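Community > Newsletter > Around the House

Cloth swap and fold-up is back, and the timber tables are loving it

Friday, May 28, 2021

If you had told me last winter that I would get this excited about microfibre cloths, I'd have laughed. But the cleaning basics afternoons at Ivska have turned into one of my favourite things on the calendar, and this month the topic was wooden tabletops: how to dust them, how to wipe them, and what to do with the crumpled heap of cloths you're left with.
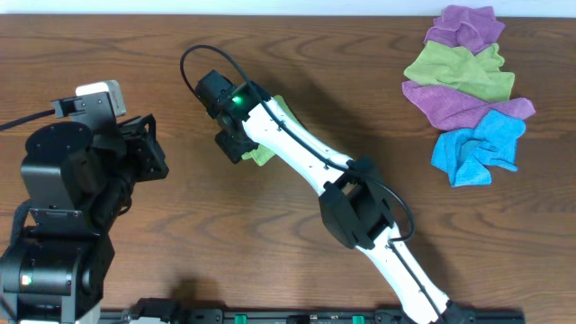
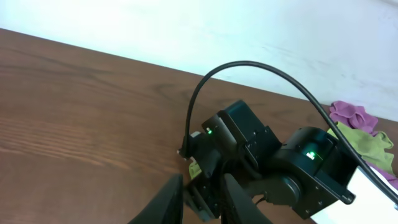
A brown wooden tabletop with the grain showing.

Songül Işık started us off with the grain. Always wipe along it, she says, in long strokes from one end to the other, and save the little circles for a sticky spot. I've been a circles person my whole life and I'm now converted (my dining table at home has never had such a lovely colour!). She uses two cloths, one barely damp and one dry that follows straight after, and she turns each one to a fresh face well before it looks dirty.

Then came the folding, which I'd been looking forward to. Fold the cloth in half, then in half again, and you have eight clean faces to work through. Ekua Addo showed us her way of doing it flat on the table with one hand, pinning a corner and flipping the rest over. It looks like a card trick. Mine looked like a sandwich, but I've been practising.

Washing got the most questions, as it always does. The short version:

Wash microfibre on its own, or with other lint-free things. Towels will shed all over it.
Warm water and a small amount of liquid detergent.
No fabric softener, ever. It coats the fibres and they stop picking up dust.
Hang to dry, or tumble on low.

Zübeyde Yüksel keeps one colour for the kitchen and another for the bathroom, and has done for years. I've pinched the idea - lime green is now strictly for tables at my place, and the family has been told.

We're doing it all again in the front room at Ivska, this time with glass and mirrors. There are places for 6 at each table, so let Beril Karabulut know if you'd like one. Bring a couple of cloths from home, the older and sadder the better, and a small spray bottle if you have one. Tea is on us, and Sinan Avcı has promised his walnut slice again!

Recent items
Getting candle wax out of a tablecloth
Ateş bake sale: thank you all
What to do with odd socks
Jevum garden beds, autumn planting notes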